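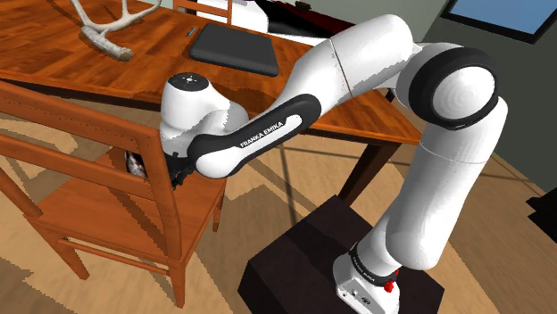
Household Chores by Machine: Table and Chair Tasks

Posted Sun 27 May by Rahel Hubmann

14 shares | 2 comments

The question put to us at Linstead is usually whether a machine can tidy a room yet. It is too broad to answer. Tidying a room is a long list of small handling jobs, and the jobs differ a great deal in how hard they are. This gallery covers one part of the list, the dining area, where things collect on tabletops and chair seats and someone has to put them back.

All of the work on this page is done in simulation. Contact between fingers and furniture is modeled, and so are shadows and surface gloss, but the results should be read as an upper limit. A real kitchen has crumbs, sticky patches and chairs that get moved by people during the job.

Chair seats

Picking up from a chair seat is harder than picking up from a table of the same size. The backrest takes away one side of approach, and on a slatted chair it also breaks up the camera's view of the object. A gripper coming down behind the rails has little room to turn its wrist. Flurina Berchtold wrote the planner we use for this, which treats each rail as a solid to be avoided and gives up after 40 attempts at finding a path. Giving up is counted as a failure. It is also the behavior we want, as a broken chair costs more than an object left on the seat.

People do this chore without planning it at all. They lean over, tilt the chair if they need to, and feel for the thing with their fingers. Tilting the chair is outside the scope of the current work. It would need a second arm or a much better model of how the legs slide on the floor.

Tabletops 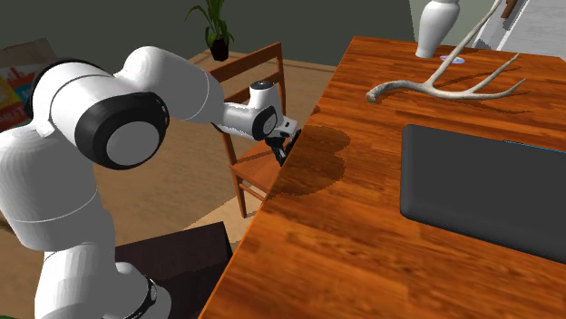

Clearing a table is the chore most often described as nearly solved, and for single rigid objects on an open surface that is fair. The difficulty starts when the objects have little in common. A closed laptop lies flat and offers only a thin edge to a two-finger grasp. The antler farther back has tines that leave the table at different heights, so a grasp that suits one end tells the planner very little about the other. The vase behind it has a narrow neck, which is easy to hold and easy to knock. Shadow is a further nuisance: the arm throws a soft dark patch on the glossy wood near the gripper, and a detector trained on evenly lit tables can read a patch like that as an object.

Order matters too. Oksana Prokopenko compared near-first and far-first clearing in the Sutter task set and found far-first slower but less likely to disturb anything, provided the arm lifts high enough on the way back. With near-first the path opens up as the work goes on. We have kept both as options.

Where this leaves the chore

A median tabletop job in our runs takes 105 seconds from first motion to release. A person would be done before the arm had finished its first approach. Speed is the less serious gap, though – a slow machine working in an empty house is still useful. The larger one is recovery. After a slip, the present controller returns to its start position and begins again, even when the object has only shifted a little.

Wiping has not been attempted. Runs on cloth and soft items are planned for September.

2 comments

Ayodele Akinola
Does the 105 seconds include the failed grasps, or only the clean ones? It makes a large difference for anything shaped like that antler.

Rahel Hubmann
Completed jobs only, retries included. Jobs that were abandoned are not in the median.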